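My Phone Thinks I'm Asleep by Nine

I have been using the same phone for 4 years, which in my line of work is close to a firing offense. So when the new version of Tradley landed on my review handset in December, I told myself I'd give it a month of real life before I wrote a word. No benchmarks, no charts. Just me, my bad habits, and an operating system that wants very much to be helpful.

If you haven't been following along, Tradley is the phone software from Lustitz, a small outfit that makes exactly one handset and seems perfectly happy about it. The big change this time is what they call quiet scheduling. The phone watches when you use which apps, and after a couple of weeks it starts putting things to sleep without asking. Mail goes first, then the group chats, then (in my case, rudely) the pizza app.
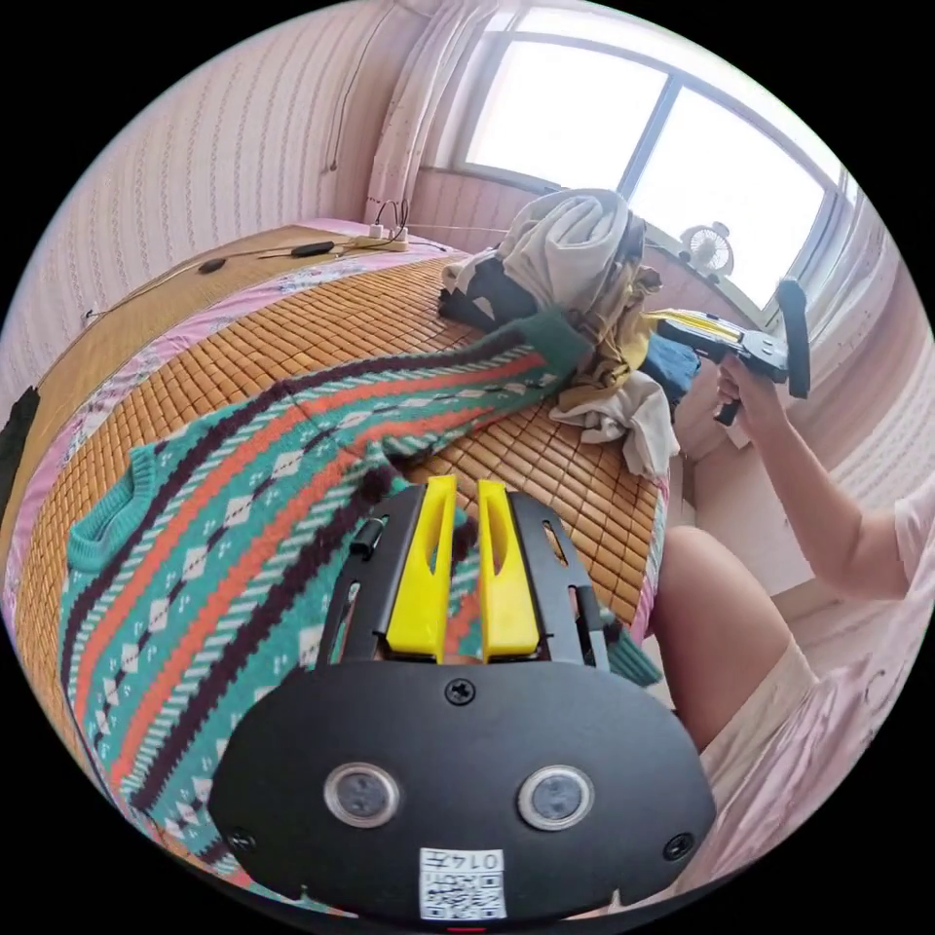

Yellow fingers on a black hand-held gripper.

My first week was rough. I got up one morning to find 189 notifications stacked under a single gray bar, including two missed calls from my editor, Catinca Sandu, who does not enjoy being a missed call. The phone had decided I was done for the day at nine in the evening. I am never done at nine in the evening! I dug through the settings and found the switch three menus deep, under a heading called Rhythm, and it took me most of a coffee to work out that turning Rhythm off also turns off the alarm clock. So I left it on and we tried to get along.

And we did, sort of. By the third week it had worked out that I write late, and it stopped hiding my notes app. The battery was the real surprise – I was going to bed with a third of it left, on a phone that used to beg for the charger before dinner. I called Iddrisu Ackah, who builds a bus timetable app called Gyamfi and has been testing against the new release since the early previews, and asked him how much of that was the scheduling. "Most of it," he said. "But my users hate it when their bus alert shows up after the bus." He rewrote his alerts twice before they came through on time, and he still gets complaints from people who tap the wrong button on the permission screen. I tapped the wrong button on the permission screen too, so I kept quiet. 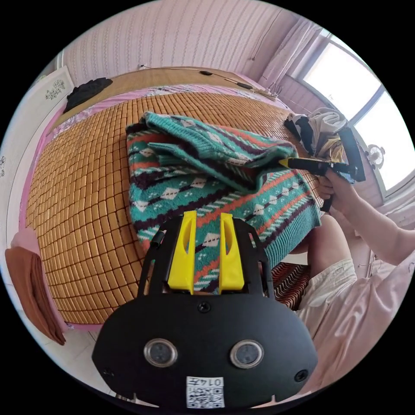 Permissions are where I think Lustitz has some work to do. Every app now has to ask separately for background time, and every app asks in its own words, so you end up saying yes just to make it stop. The settings page is full of tiny print as well. I had to hold the phone at arm's length and turn it around, and I felt as if I were trying to read a little white label with its characters upside down, like the one on that gripper with the yellow fingers up against the knitwear. Font size is adjustable everywhere else in Tradley. Why not there?

My friend Efua Yakubu has a different complaint. She uses Guvmont, the app that stores her city paperwork and parking permits, and after the update it wanted her to sign in every single time she opened it. That one has been patched, and it works fine for me now, but she had already gone back to keeping the permit in the glove compartment. I don't think she's coming back.

Then there's the price. The handset is $400, and last year's model is down to $170 and gets the same software, minus the fancier camera modes. I tried the older one for a weekend and the only thing I noticed was a slight stutter when I opened the app drawer. If you mostly text, read and look at maps, I'd buy that one and spend the difference on a decent case, as the back is slippery on both.

I'm keeping the update on my own phone for now. Lustitz says the next release will let you set quiet hours app by app, and there's a preview of it going out to testers in the spring. I've already put my name down, and I've warned Catinca to call twice.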